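Floor diary, July 27, 2020

Back room, boards down, second coat not yet ordered.

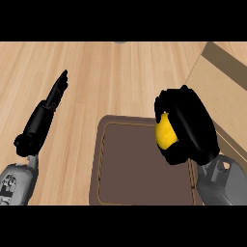 Moisture

Meter readings first thing, before opening the windows. The row along the north wall is still higher than the rest, though the gap is narrower than last week. The middle of the room is steady. I took each reading twice, pins across the grain and then along it, and wrote down the higher value. The meter is set for pine and these boards are ash, so the numbers are only good for comparing one board with another. Khrystyna Boiko has the correction table and says she will scan it for me when she is back at her desk.

Humidity in the room was fine until noon, then climbed when the rain started. Closed up and ran the dehumidifier. Emptied the tank at four and again before supper.

Sanding

Finished the edges with the small sander. The drum machine from Nieto left a shallow dip by the door in January, when I did the hall, and I was careful this time to keep it moving before lowering the drum. No dips that I can find with the straightedge. There is one chatter mark near the closet, visible only with a lamp held low. Went over it by hand with a block and it is mostly gone.

Paid Nieto 94 dollars for the day, belts not included. Returned the unused belts and got credit for them. The clerk wanted the dust bag emptied as well, which was not on the sheet I signed.

Gaps

Measured the joints with feeler gauges. Most are tight. The wide ones are all on the side that gets afternoon sun. I had planned to fill them with sanding dust and binder, but Fedir Levchenko is against filling anything until the heating has been through a full winter. He laid floors for a long time and I have not, so they stay open. He also thinks I left too little space at the wall under the baseboard. I pulled one length off and checked: eight millimeters, which is what the supplier's leaflet asks for. Put it back with the same nails.

Oil

Test patches on three offcuts. Wurnska natural, Wurnska with the white pigment, and the Prikidex hard wax. The plain Wurnska turns the wood more yellow than I want. The pigmented one holds the raw color but collects in the open grain and looks chalky there. Prikidex is between the two and dried to the touch in six hours. It also smells the worst.

Leaving all three by the window under half a strip of cardboard to see how much they shift with light. Will look on the weekend.

Left to do

Vacuum twice, then tack cloth. Set the two proud nail heads at the threshold. Ask Grernum whether the door bar comes in a lower profile. Call about the radiator pipe collars, which were promised and did not come.

Knees sore. Stopped at eight.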